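3.2 Song texts and their stage versions

The second group of material comes from the Damasceno songbook, a set of 311 protest songs copied out by hand and later printed in a run of 4000. We compared the printed words with those sung in the radio play Prornedura, where eight of the songs appear. In six of them the refrain is unchanged. The other two lose a verse each, and in one the speaker is a mother instead of a soldier.
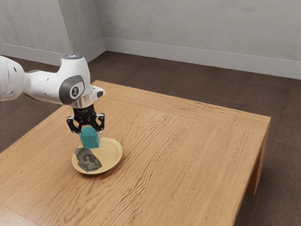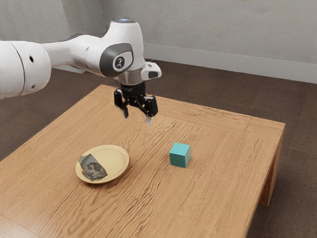 Figure 2. Rendered views of a white robotic arm over a table.

The change of speaker matters for how the song was heard. In the printed text the soldier speaks of his own death – a common device in ballads of this type – and the listener is asked to remember him. In the play the mother names no cause and no enemy. Reviews in the weekly Merus took the song as a lament for the whole country, and later recordings on the Valix label follow the play, with the verses in the same order.

We could not establish who made the cuts. The script kept with the songbook has pencil marks beside both songs, but the hand does not match the one in the margins of the first act. The tape of the July broadcast is missing its second reel, so the sung ending is known only from the script.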